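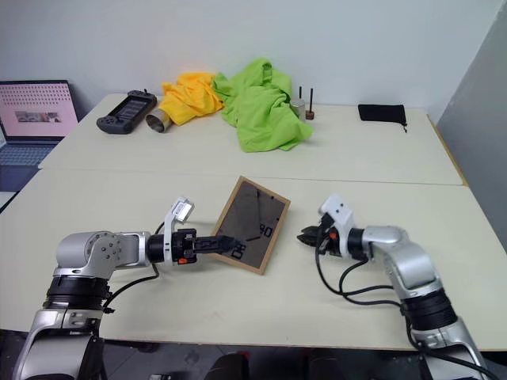

The yearly check of the Gape Street unit in Cuvthorpe was made on Jun 12, 2022, by me, Tiago Pacheco, for the tenants and for the owner, Tindus. The last check was in March of the year before, and I had that report with me. I look mainly at fire, electricity, the ways out and the storage. Small things I also write down when they can become big ones. As an example, a picture frame leaning against a wall in the corridor makes the way out narrower, and it can fall when a person passes in the dark. Please read the comments and not only the OK.

1. Front door
Opens fully, lock turns from inside without key. OK.
Comment: the mat is curling at one corner. Please fix it down or take it away.

2. Back door and yard
NOT OK.
Comment: the bolt is very stiff, I needed both hands. Two bins were standing in front of the door on the yard side. Same remark as in March. It must be repaired within 4 weeks.

3. Fire extinguishers
Foam, by the front door: OK, pin and seal in place.
CO2, by the electric board: OK, but the service label is hard to read. Ask Irnanton to write a new one at their next visit.

4. Smoke alarms
Tested with the button. Corridor and main room OK. The one in the store room gave only a weak sound.
Comment: battery changed while I was there. Test again after one week and write it in the book.

5. Tables and work surfaces
OK.
Comment: edges felt by hand, no splinters. Tables do not rock.

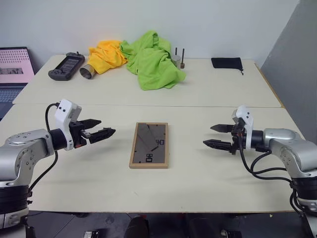
Pale cream table top.

6. Electric board
Test button of the safety switch works. Cover closes. OK.
Comment: the meter was at 1,188 when I read it. The list inside the door still shows the old names of the rooms.

7. Heaters
Turned off for summer. OK.
Comment: someone has put cardboard boxes against the heater in the store room. Move them before autumn.

8. Shelves in the store room
ATTENTION.
Comment: the label says maximum 200 kg for each shelf. I could not weigh what is on the lowest one, but it bends in the middle. Put the paint tins on the floor for now.

9. First aid box
Plasters and gloves OK. Eye wash is past its date, to be replaced.

Result: passed with conditions (items 2, 8 and 9). I come back for the back door only. Please leave the yard key with the shop next door.

T. Pacheco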